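Sound & Installation / Opinion
6 min read

Publish the Patch Sheet

Sound installations age badly, and the usual explanation is hardware. Drivers fail, amplifiers go out of production, a laptop refuses to boot. I have maintained other artists' work long enough to think the explanation is incomplete. Most of the pieces I have been asked to restore had hardware I could replace in an afternoon. What could not be replaced was the information about how the parts were set.

My argument is narrow. A multichannel work should be exhibited with its patch sheet available to the public, in full, as a matter of course. By patch sheet I mean the routing table, the gain at every stage, the delay times, the filter settings, the speaker positions in measured coordinates, and the target level at a stated listening point. Two pages will hold all of it for most works.

Consider Trenier, a four-channel piece by Amancay Villalba for stairwells. The audio files survive in good condition. So do the original speakers. When the work was reinstalled last year, the technicians had a floor plan, a wiring diagram, and a sentence asking that the low tones be "present without being heard." The diagram did not list amplifier gain. It did not say whether the 200 Hz high-pass filter on the upper pair was part of the composition or a protective measure for small drivers. Those are different instructions. If the filter is protective, a better driver makes it unnecessary. If it is compositional, removing it changes the chord a visitor hears between landings.

Villalba was available to answer, and her answer was that the filter belonged to the piece. In twenty years she may not be available. The reinstallation would then depend on which technician guessed, and how confidently.

The common objection is that numbers give a false sense of exactness. Ursina Thaler made this case to me at some length in April, and it deserves a fair statement. A stairwell is not a calibrated room. Plaster, carpet, and the number of coats on visitors' backs all move the result by more than a decibel. An artist who tunes by ear, on site, is responding to conditions that no sheet can predict. Write down the settings, she said, and the next installer will copy them into a room where they are wrong.

I accept the acoustics. I do not accept the conclusion. A documented setting for a documented room tells the next installer what relationship the artist was after. If the sheet gives the room's dimensions, its decay time, and the level at the listening point, the installer can work out how far the new room departs and compensate. Without the sheet there is nothing to depart from. Tuning by ear is fine when the ear belongs to the artist. When it belongs to me, I would like a reference.

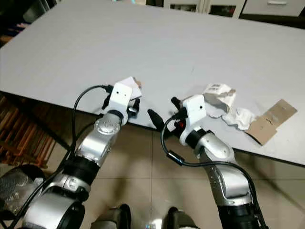 A second objection concerns authorship. Some artists regard the patch as the recipe and fear that publishing it allows anyone to build the work. In practice this risk is small. Chun-yin Tsai has posted the complete routing for Gremum, including the feedback matrix and its limiter thresholds, and the file has been downloaded 715 times. She knows of two attempts to build it. Both people wrote to her, and one found an error in her delay table that she had been carrying from version to version.

That error interests me more than the copying question. A private document is checked by one person, usually under deadline, usually the person who made the mistake. A public one has at least a chance of being read by somebody with a calculator. Score publishing has worked this way for a long time, and composers have not suffered for it.

There is also the audience. Visitors to sound work are routinely given a wall text about memory or thresholds and nothing about what the loudspeakers are doing. I have watched people stand directly under a transducer that was meant to be heard from the far wall, with no means of knowing. A printed diagram with the listening point marked would serve them better than another paragraph of interpretation. Those who want to ignore it can.

The format matters less than people suppose. Liesl Danzer keeps hers in a plain text file, one line per channel, with the date of the last change at the end of each line. Domenica Lüthi draws hers by hand and scans it. Doltport, the software many small venues now use for playback, will export its routing as a table, although it omits anything set on the amplifier itself. Those values have to be added manually. Photographs of knob positions are better than nothing, but a knob with no printed scale conveys very little, and a photograph cannot show the gain structure inside a digital mixer.

I would ask venues to make the sheet a condition of the loan agreement, delivered before opening and corrected after final tuning. The correction is the step most often skipped. Several sheets I have received described the system as it arrived in its cases, before anyone had heard it in the room, and were accurate in every respect except the ones I needed.

Filed under: multichannel, conservation, documentation
4 comments
Share this article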